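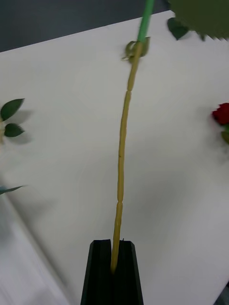
3. Teaching the grasp

We taught the flower task by remote control. One of us moved the arm with a hand controller while Jotside, our logging program, saved the wrist camera view and the finger position. The fingers close on the stem low down, well below the leaves. Artificial stems bend, so the flower leans once it is held and the operator has to correct for that.

Each of the 5 operators practiced for 3 sessions in June before recording. We kept 300 runs. Runs where the stem slipped were stored separately.

Last updated: 2018-08-21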